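FOR IMMEDIATE RELEASE
July 7, 2019

Nultora publishes care routine for Ukik hand-held gripper

Nultora has today published a routine for setting up and looking after its Ukik hand-held gripper. Each session begins with the fingers open, so that both ribbed inserts can be checked.
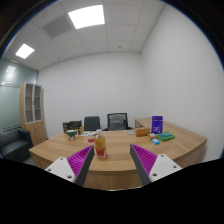 The Ukik gripper with its fingers open at a desk.

A test grip on an everyday object follows.

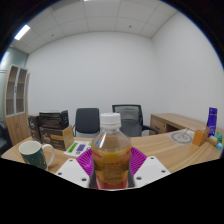 A drinks bottle held between the two fingers.

Mounting plate screws are to be checked every 2,000 grips — sooner if a finger sits unevenly. 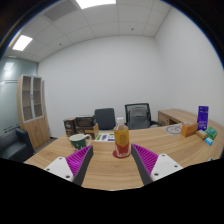 Replacement parts

Inserts are supplied in pairs by Nyberg and 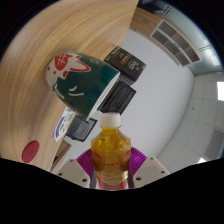

should always be changed together. The parts list, revised in April, has 46 entries.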